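Home | Club Diary | Build Logs | Checklists | Join Us | Contact

Bench safety check: PC assembly arm
Nerholm Robotics Club, Wednesday session
Checked by: Meenakshi Gounder
Second pair of eyes: Hugo Maillard

14 comments | 37 shares

We've reached the processor stage of the Prusitik challenge, and I'm so pleased with how the students have got on! Comments are under each item as usual. Please read them before you run anything, even if you were there last time.

BEFORE POWER ON

1. Computer case unplugged from the mains, lead put away in the drawer.
OK. Checked twice, once by me and once by Hugo.

2. Emergency stop within reach of the person driving.
OK. Tested with the arm moving at low speed and it stopped dead. Lovely.

3. Arm base clamped to the bench, all 4 bolts tight.
OK now. One needed a good half turn. Please tighten by hand first and then use the key (the key lives on the hook, not in somebody's pocket).

4. Hair tied back, lanyards off, sleeves rolled up.
OK after a reminder. Lanyards are the one we always forget.

5. Anti-static strap on whoever is reaching into the case.
OK. We have 2 good straps. The one with the frayed lead has gone in the bin.

GRIPPER AND PROCESSOR

6. Gripper force limit set before picking anything up.
OK. The Langlois team have written the limit on a card and taped it to the laptop, and I'd like every team to copy them.

7. Socket lever and metal frame fully up before the arm goes in.
OK. Say it out loud: "Frame up." It feels silly for a week and then you can't stop doing it.

8. Hold the processor by its sides, with nothing touching the contacts underneath.
OK. Big improvement on last term. The new approach comes in from directly overhead and slows right down for the last bit, and watching it creep towards the socket is the best part of the whole evening. 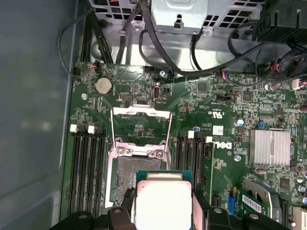

9. Stop above the socket and wait for a person to say "go".
Needs work. Two teams let the program run straight on. The pause is in the Trorico script already, so please don't comment it out to save time! Whoever calls "go" must have looked at the notches first.

10. Arm lets go by opening only, no pushing down.
OK. The processor should drop in under its own weight. If it sits crooked, back the arm off and sort it out by hand with the motors disabled.

11. Hands out of the case whenever the arm is live.
Needs work. I saw one hand go in to nudge a cable. It was a kind thought, but press the stop first, every time.

AFTER THE RUN

12. Arm parked and motors off before anyone closes the socket frame.
OK.

13. Socket pins looked at with the magnifier, result in the log.
OK for three teams, one log still blank. You know who you are, and I'd love to have it by next session.

14. Loose screws back in the tray.
Mostly. Hugo found one under the mat.

Overall: fine to carry on, with items 9 and 11 to be checked again before the next run. Memory modules come after that, and Hugo has already started on the finger pads for them.

M. Gounder

Older checklists | Print | Back to Build Logs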